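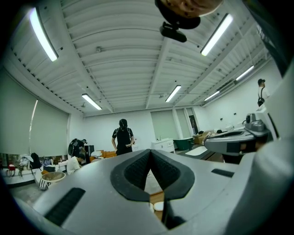

Last updated: 14/06/2024

The noise problem in the Slanina unit came down to the roof. Corrugated steel on bare purlins reflects nearly everything above 300 Hz, and the opposite surface is a sealed concrete slab. Speech was hard to follow at seven meters.

I went with mineral wool baffles, hung vertically, 60 mm thick. Flat panels fixed to the deck would have been cheaper per piece, but a hanging baffle absorbs on both faces and leaves the sprinkler pattern alone. Check that last point with your own inspector – ours wanted a drawing.

Total for materials was 2,779 euros, including cable and beam clamps. Boris Kadlec lent me the scissor lift. The clamps are the screw type, so no drilling into the steel.

Decay time dropped most in the mid band. The low end is about where it was, and rain is still loud, as baffles do nothing for impact noise on the sheet itself. That needs mass or damping on the outside – a job for October if the landlord agrees.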